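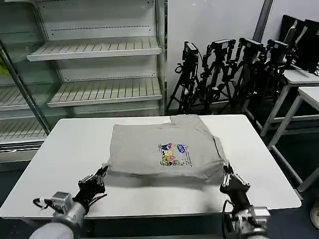 The square fold has a lot of fans, and I have never been sure it earned them. The pitch goes like this: fold any T-shirt into a square and it will stack, stay put and look good on a shelf, and you will never iron again. I've been folding shirts for a long time and I'd agree with maybe half of that. Take the light gray one on the white table. It is neatly done, and the print has ended up near the middle of the front, where a shop would want it. It is also slightly puffy, with soft creases along the folds and a short flap of cloth standing up at the upper right corner, where the sleeve or collar area got tucked in. One shirt like that is fine. Put a dozen of them on top of each other and the pile will lean toward whichever corner is thin, and I'd like the square-fold people to admit it.

This page belongs to my folding notes, which started as a reply to a reader and got out of hand. Entries are short and in no special order. Last updated 2026-02-06.

THE SQUARE

Sides in, sleeves back, bottom up, done. Good for a shelf, middling for a drawer, poor for a suitcase. What you gain is a face: the front of the shirt shows and you can tell which one it is without pulling it out. If all your shirts are plain, you gain very little. Cartoon shirts do well out of it.

People say the square "keeps its shape." It keeps its shape until you take out the one underneath.

THE RAISED CORNER

Nearly every square I make has one. There is more cloth at the sleeves and neck than at the hem, and it has to go somewhere. The Skuvham method, which is a booklet and a set of plastic clips, says the extra goes away if you smooth outward from the center before each fold. I smoothed outward from the center for a whole August. The corner got lower. It did not go away.

Two things do help a little. Lay the sleeve back along the side instead of across the body, so it doesn't double up with the other one. And fold the collar end last, or at least don't fold it first. If the corner still stands up, push it down with the flat of your hand and put the next shirt on top the other way round.

THE PRINT

Printed shirts are where most folding advice falls apart. The advice says the print should be centered, and then shows you a plain white shirt. A print has its own idea of where the middle is. Small ones usually sit high on the chest, so if you fold the shirt exactly in half the picture lands near the top edge or goes over it. You have to decide before the first fold, with the shirt face down, where you want the thing to come out. I put a finger on it through the cloth. There may be a more dignified way.

I do not believe that folding across a print ruins it. I have heard this from three people and from the back of the Skuvham box. A thick rubbery print will crack sooner or later, folded or hung, because it is a thick rubbery print. Thin ones don't seem to care. My oldest printed shirt has been folded straight through the middle of a cartoon dog for years and the dog is in better condition than the elbows of anything I own.

THE BOARD

The Trurkik board is four hinged panels that you flip in order. I bought it at full price, wanting to dislike it, and it turned out squares that were all the same width. Credit where it's due. The trouble is that it was made for one size of shirt. A small child's shirt barely reaches the outer panels, and anything roomy hangs off the bottom, so you end up making the last fold by hand anyway. At which point I wonder what the board is for.

It also has to live somewhere. Mine lives behind the dresser, and getting it out takes longer than folding two shirts.

Verdict: fine if you sell shirts. Silly if you only wear them.

THE FILE

Fold in thirds lengthwise, then in thirds again, and stand the little packets up in a drawer like cards. This is the one method I was rude about and have had to take back, partly. You can see everything at once and you can pull one out without disturbing the rest. But it only works in a full drawer. In a half-full drawer the packets slump over like tired people on a bus. The standard reply is to buy dividers, and the Jirnport dividers are what everyone links to. They're spring-loaded and stay up well enough. I would point out that a shoebox does the same job, and you may have one.

I fitted 26 shirts in a drawer this way. Stacked flat, the same drawer took the same 26 shirts, and I'd read in three different places that filing "doubles your space." Cloth takes up the room it takes up. What changes is how easily you can get at it, and I wish that were the claim, as it's a perfectly good one.

THE ROLL

For bags. I have nothing against rolling for bags. I object to rolling at home, where you get a drawer full of tubes that all look alike and a curl in the hem when you put one on. Rolled shirts are supposed to come out with fewer wrinkles. Mine come out with different wrinkles.

THE TWO-PINCH TRICK

The one from the videos: pinch the shoulder, pinch the middle, cross your hands, shake, and there's your folded shirt. It does work. I can do it. I can do it with a stiff new shirt on a clear table, and I cannot do it reliably with an old soft one, which describes most of what comes out of my dryer. Plan on a second pass to straighten the bottom corners. Once you count the second pass it is no faster than folding the ordinary way, though it's more fun if there's a child watching.

THE TABLE

This matters more than the method, and it gets left out. A bed is too soft and you chase the corners around. A couch is worse. You want something hard, clear and about hip height, with room on both sides of the shirt for the sleeves to lie open. A pale top makes dark shirts easy to line up and does nothing for white ones. I have had my best results on a kitchen table and my worst on an ironing board, which is too narrow to lay a shirt out on and wobbles besides.

Watch the near edge. If the shirt is too close to you, the bottom droops toward you and you end up smoothing the droop into a crease. Push it back a few inches before you finish.

THE SHELF

Open shelves look wonderful with folded shirts on them for as long as nobody in the house needs a shirt. I had a Juhl shelf in the hall for a winter. Seven shirts to a pile was the most it would take before things slid, and five was better. The Juhl leaflet suggests ten. I'd like to meet whoever folded those ten.

Tilted shelves are a shop idea and belong in shops. At home, flat ones, and not too deep, or you will lose an entire pile at the back and find it again when it no longer fits.

ON HEATHER GRAY

A small defense. Gray marl or heather shows a crease less than solid white or navy does, so a so-so fold looks better on it. If you're photographing your folding, and I notice a lot of people are, it is a forgiving color. Keep that in mind before you compare your own navy stack with somebody else's gray one and feel bad.

HOW LONG IT TAKES

Gunhild Baldursdóttir, who wrote to me about the original page, asked whether any of this saves time. She had seen a claim that a person folds 4000 shirts in some number of years, so a few seconds saved on each one would add up to a holiday. I can't check the 4000. I can say the seconds don't collect anywhere. They get spent looking for the other sock. She wrote back that she had suspected as much and was going to go on doing the square -- she likes how it looks -- and I have no argument against that at all.

WHAT I DO MYSELF

Square for the printed ones, in short piles, corners alternating. File for the plain ones in the top drawer, with a shoebox at the end to hold them up. Gym shirts go in a heap in a basket and I have never once regretted it.

Corrections are welcome, particularly from anyone who has gotten the collar corner to lie completely flat on a soft shirt without ironing it or sitting on it. Please say which shirt, and how old it was. I've had two such letters already and both were about brand-new ones.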